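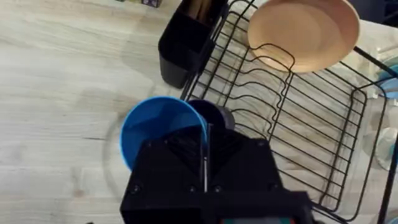

A robot's black gripper with a bright blue cup, beside the dish rack. The peach plate is already in its slot.

Which Hand Is Best for the Dishes?

You have probably put a cup in a dish rack without thinking hard about it. You may even have done it while complaining. For a robot, this is a difficult job, and it doesn't get to complain.

Leonie Fairweather and Gaétan Bélanger test robot hands at a workshop called Nistov. A robot hand is usually called a gripper, and most grippers look nothing like yours. Some have two stiff fingers that pinch. Some have soft, rubbery fingers that bend around things. Some have a suction cup, like the one that holds a hook on the bathroom wall until three in the morning, when it falls into the tub.

How do you find out which is best? You give them all the same chores. Each gripper at Nistov gets 30 tries at a cup, then 30 at a plate. Same table, same rack, same cups. If one gripper got the easy cup and another got the slippery one, it wouldn't be a fair test, and the slippery-cup gripper would have every right to sulk.

Cups are sneaky. Squeeze too gently and the cup slides away. Squeeze too hard and a thin one can crack. Plates have their own trick: they have to go in on edge, between the wires, and a wire is a skinny thing to aim at.

Clear glass is the worst. A robot often finds things with a camera, and a camera looking at a glass dish mostly sees the table underneath. (People walk into glass doors, so we shouldn't laugh too much.)

In September, a pinching gripper the team calls Jelel missed the plate slot 11 times out of 30. A soft one called Astton missed fewer slots but took so long that Gaétan ate a whole sandwich during one plate. Which one won? Leonie says it depends on whether you are in a hurry.

Try it yourself

Put on a pair of thick oven mitts. Ask a grown-up for a plastic cup and a plastic plate, and stand them in the dish rack 11 times each. Write down every miss. Now take off one mitt, close one eye and start again. Compare your scores, then put the mitts back where you found them.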